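Search this site Enter keywords Go

FOR IMMEDIATE RELEASE
21 December 2020

Stolley fruit shares go to 1,274 homes, winter boxes open now

BRUNDECK - Stolley, the neighborhood fruit share, has packed its 1,274th household box and is taking names for the winter round. Pickup at the Kinard Street hall, side door. Boxes small and large, same prices as fall.

In the winter box: oranges, mandarins, red and green apples. Cherry tomatoes while they last. No grapes this time, the supplier fell thru.

"People kept asking for fruit they could just put out on a plate and leave there," said Lizeth Londoño, who runs the share. "So more citrus. And apples that keep."

New this round is a printed card on sorting fruit at home, written by Inna Koval and Orest Tkachenko. Short version: soft ones eaten first, apples kept away from anything you dont want ripening fast, mandarins out where kids can reach. Card comes in English and Spanish. Ukrainian in March.

Large box feeds a family for 9 days or so we're told, small box less. Limit 2 per household. Sign-up closes when the list is full, 11 places held back for late callers.

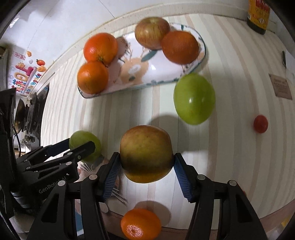
Stolley Home Table Team

Oranges and a striped apple on the flowered plate, green apples and a mandarin on the table. All kinds that go in the winter box. Wash before serving, tomatoes too.

Plates, bowls, whatever you have. Zoriana Derkach of the Home Table Team will answer storage questions by phone, mornings only.

Press contact: Essam Slaoui, Stolley, Kinard Street hall, Brundeck. Box photos and the card availble on request.

###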